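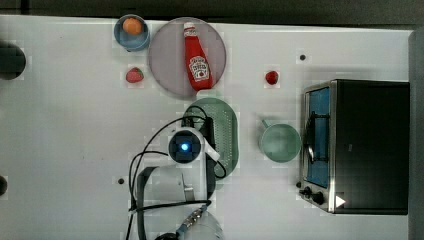 Kausar Mirani schrieb am 19. Oktober 2025:
> Hallo Liste,
> ich habe die Aufstellung für das nächste Halbjahr gelesen und bleibe
> an dem zweiten Arm hängen. Wir haben im September beschlossen, erst
> mal mit einem Arbeitsplatz auszukommen, und jetzt stehen da plötzlich
> wieder 1.644 Euro für Greifer, Kabelführung und Tischhalterung. Kann
> mir das bitte jemand aufdröseln? Und wenn wir schon dabei sind: Wozu
> 900 Euro für "Tischmaterial"? Das ist ja fast so viel wie die Miete.
> Grüße
> Kausar

Hallo Kausar, hallo alle,

danke fürs genaue Lesen, das meine ich ernst! Die Tabelle war mit der heißen Nadel gestrickt, und zwei Zeilen sind schlicht falsch beschriftet. Ich versuche mal, das geradezuziehen.

Zum Arm: Es gibt keinen zweiten. Die 1.644 Euro sind das Angebot von Sikeden für einen Ersatzgreifer samt Kabelführung und einer neuen Halterung für den Arm, den wir schon haben. Bhavana hatte die Zeile aus der alten Planung kopiert, und da stand eben noch "Arm 2" drüber. Habe ich jetzt umbenannt. Die Kabelführung ist mir dabei fast wichtiger als der Greifer – im Moment hängen die Kabel in Bögen um den Arm und liegen quer über dem, was gerade auf dem Tisch steht, beim Küchenaufbau zum Beispiel über dem grünen Sieb. Wer einmal versucht hat, dort eine Aufgabe mit Tasse und Sieb sauber aufzubauen, weiß, was ich meine. Falls wir kürzen müssen, dann bitte den Greifer schieben und die Kabel machen.

Die Halterung könnten wir eventuell auch bei Hombridge holen. Arwel hat dort angefragt, die liegen 100 Euro darunter, allerdings mit 6 Wochen Lieferzeit, und ob die Bohrungen zu unserer Platte passen, wollten sie uns erst nach Einsendung einer Zeichnung sagen. (Arwel, hast du die Zeichnung schon rausgeschickt? Sonst mache ich das.)

Jetzt zum Tischmaterial, da hast du völlig recht, der Name ist Quatsch. Schüsseln, Teller, Tassen und die Spielzeuglebensmittel kosten fast nichts, das läuft bei uns seit Ewigkeiten über die Handkasse. In den 900 Euro stecken drei Dinge:

- Ersatz für Geräte, also vor allem der Minibackofen. Der nimmt auf der rechten Seite ordentlich Platz weg, und ich hätte gern ein kleineres Modell daneben zum Vergleich, damit wir Aufgaben mit der Glastür nicht immer nur an einem einzigen Ofen üben.
- eine zweite weiße Tischplatte, gleiches Maß, zum Wechseln
- Beleuchtung. Glänzende Sachen sind bei uns ein Dauerthema, auf der roten Ketchupflasche spiegelt es sich an der Seite, und am Edelstahlrahmen vom Ofen wird das sicher nicht besser. Ertürk hat uns zwei flache Leuchten mit Diffusor angeboten, Preis steht im Anhang von Vimalas letzter Mail.

Über die Lampen kann man streiten. Saranya meint, mattes Geschirr kaufen und fertig, und bei den Schüsseln gebe ich ihr sogar recht. Aber Flaschen gibt es nun mal nicht in matt, jedenfalls nicht die, die Leute wirklich in der Küche haben, und genau solche Sachen wollen wir ja auf dem Tisch.

Was mir in der Planung eher Bauchweh macht, ist der Wartungsvertrag mit Sakum. Der verlängert sich von selbst, wenn wir nichts tun, und ich finde in unseren Unterlagen beim besten Willen keine Kündigungsfrist. Vimala, liegt der Vertrag bei dir? Ich würde da gern reinschauen, bevor wir über Lampen diskutieren – der Posten ist nämlich der einzige, bei dem wir später nicht mehr rauskommen.

Mein Vorschlag also: Kabelführung und Halterung jetzt bestellen, Greifer ins nächste Halbjahr, Tischplatte und Ofen ja, Lampen erst mal eine zum Ausprobieren. Die korrigierte Tabelle liegt im gleichen Ordner wie die alte, die alte bitte nicht mehr anfassen.

Kausar, wenn dir noch was komisch vorkommt, immer her damit!

Viele Grüße
Janne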